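Bench notes: small enclosures, lids and fasteners

The November round of enclosure work at Dosgate is under way, and several members have asked for the procedure in writing. What follows covers the small gray boxes only. The larger Xaba cabinets have their own sheet and a different screw size, and the two sets of hardware should not share a tray.

Clear the table before starting. A pale, smooth top is preferred because a dropped screw shows up against it, and because grit that would mark the underside of a box is easy to see and wipe off. Cartons and bags of parts go to the far table. If the two tables are pushed together, check that the tops are level across the joint; a box slid over a raised edge will pick up a scratch on its base.

Set one box in the middle of the table with clear space on all sides. Turn it so that the lid faces up and the corner screws can be reached without leaning over the work. Boxes waiting their turn stay in the carton. Working on two at once has led to swapped lids, and the lids in the current batch are not fully interchangeable. The holes were drilled to suit each body, and a lid from a neighboring box may sit proud at one corner even when all the screws go in.

Before the lid is fitted, look at the seating edge of the body under a side light. Paint sometimes collects on the inside of the rim. A ridge too small to see from above can be felt with a fingernail, and two or three passes with a fine flat file will take it off. Brush out the filings before going further.

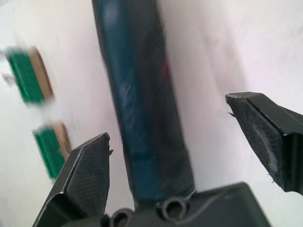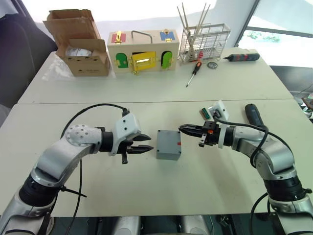
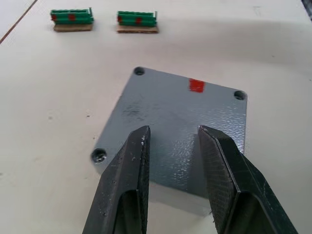
Fasteners come next. Use the 6 mm countersunk screws from the shallow tray and start all 4 by hand. A screw that resists in the first two turns is crossed; back it out until the thread clicks, then begin again. Do not use the driver to push through the resistance. The threads in the body are soft and will strip well before the screw head shows any damage.

Once every screw has been started, run them down in a diagonal order: one corner, the opposite corner, then the remaining pair. Stop each one when the head touches its seat. Go over them a second time in the same order to bring them up to final tightness. Tightening one corner fully while the others are slack pulls the lid sideways, and the gap that results on the far side will not close afterward.

A cordless driver is acceptable for the run-down if the clutch is at its lowest setting. Final tightening is by hand. Charge the driver before the session, and lay it down behind the work with the bit pointing away from the box. The bit should fill the recess completely. Worn bits are to be thrown out, including the ones that seem good enough for another week, since they account for most of the rounded heads returned to us.

The head of a countersunk screw should finish level with the lid or very slightly below it. Draw a straightedge across each corner to check. If a head stands up, remove the screw and look into the hole. The usual cause is a paint flake or a chip left from drilling, and a turn or two with a hand countersink will clear it. Do not deepen the seat beyond what is needed. The lid stock leaves little spare material at the corners.

Textured paint needs some care in cleaning. Dust and fingerprints settle into the low spots, and a dry cloth only moves them about. Use a soft brush first, then a damp cloth, then a dry one. Solvent is not to be used on this finish. We tried the Plunico cleaner on a scrap lid and it left a dull patch that did not come back with polishing.

Some readers have asked whether the latch practice boards can share the table with enclosure work. They can, provided they stand at the far edge with the doors closed or nearly so. A door that swings forward takes up more depth than people allow for, and brass latches mark easily if a tool is dropped against them. The replacement hinges ordered from Denden are part number 914. The older hinges have a wider leaf and will foul the frame of the smaller doors.

Stock position at the time of writing: 800 corner screws in the main drawer, which covers the present run with a margin for losses. Spare lids are short. Anyone who damages one should put it in the rework bin with a strip of tape over the affected corner, so that it can be drilled out and fitted with an insert.

Screw trays are to be capped at the end of each session and returned to the left side of the cabinet. The sheet for the Xaba cabinets is being revised and will go out with the next issue.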